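Project report: blocked downpipes in Fasholm

Our group looked at why the downpipes on the Thygesen estate overflow every April. We surveyed 215 houses, and 3 residents let us up a ladder. Moss was the main culprit — tennis balls came a strong second.
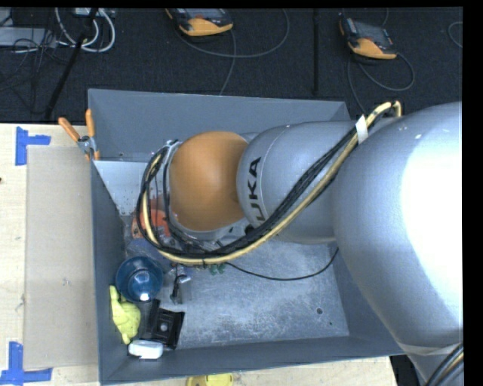 Unnur Bjarnason thought we had picked the wrong month and told us that leaves do their worst well before spring. We left the month as it was, the title page having been printed.

Mesh guards helped on the shallow roofs. On the steep ones they slid off and joined the blockage.

Comments

Serport: Did you test the brush type?

Jernance: Mine is full of moss too.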